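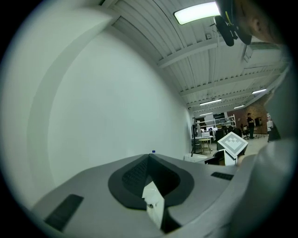
Why not just tell the robot where to go, one of last year's students asked at the end of the first session, and spare everyone the arm ache? It's a great question and it gets us straight into Week 3.

Showing by hand

You can type in positions for a task, and for a fixed job on a fixed table that works fine. Now try writing down how you pick up a bottle cap. How hard do you squeeze? When do you start closing? Your hand knows all of this and you don't have to put any of it into words. With a hand-held gripper you simply do the task, and the motion gets recorded as you go. I love this part of the course!

Showing by remote control

In teleoperation you drive the real arm from a distance. Everything you record is something the arm can physically do, a big plus. The price is speed, and you lose most of your sense of touch. Expect your first tries on the Fastholm arm to be clumsy (mine were awful).

What makes a good demonstration

Start from a different spot each time. Move smoothly, but don't slow down so much that you stop moving like yourself. If you fumble and recover, keep the take and mark it "recovery" in the log. Those are gold, as they show the robot a way back from trouble.

The Peltalau set we use in lab has 3,359 demonstrations in it. Yours will have 100 per team, plus 17 held back for testing. Split them between team members, so the robot sees more than one person's habits.

Before Tuesday

Read the Kongkaew handout, sections 1 and 2. Pick a task with one object and one clear end point. Write down what counts as done, in a single sentence, and bring it to the Drosevham lab. Sleeves rolled up, please, and no dangling bracelets!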